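Clearing Off the Kitchen Table
Sunday, June 7, 2026
By Ghislain Chisholm
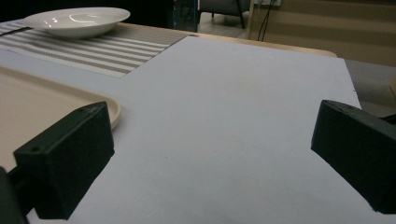

How often does a kitchen table need to be cleared all the way down to the wood? In our house it's once a week, plus any day somebody starts a project on it.

The table is light wood with rounded edges, and it does more work than any other piece of furniture we own. We eat on it, pay bills on it, and cut things out on it. By Friday there is mail from Cloutier, a stack of school forms, and a bag of screws from a shelf I haven't put up.

I bought the big white sheet in May for a project and kept it. I put it down when I want a flat, pale surface to work on. Small parts show up well against it, and pencil marks don't end up in the wood. It's large enough that the striped placemat ends up partly underneath unless I move the placemat first. I usually don't.

The placemat is white and taupe-gray, woven. I used to put placemats away after every meal, but they live in the drawer under the phone chargers and I got tired of opening it. Now one stays out with the white ceramic bowl on it. The bowl has a wide rim and is too shallow for soup. We use it for clementines, and for keys when there are no clementines.

Trays have helped more than anything else. The beige plastic one has a raised rim, so things that roll stay put. When it's time to eat I pick up the tray and everything on it goes to the counter in one trip. Before that I was making three or four trips and losing things on the way.

I tried a table organizer from Drolari last year. It had 2 drawers and a pen cup, and it took up a whole place setting — I gave it to my sister. A plain tray does the same job and stacks with the others when it's empty.

The finish near my chair is getting dull from wiping. I've been using a damp cloth and then a dry one, no spray. I have a can of Gavine wax that I haven't opened. I want to try it on the underside first and leave it a week before I do the top. If anyone has used it on a light finish, leave a comment and tell me if it turned yellow.

Contact | © 2026 Ghislain Chisholm | Back to top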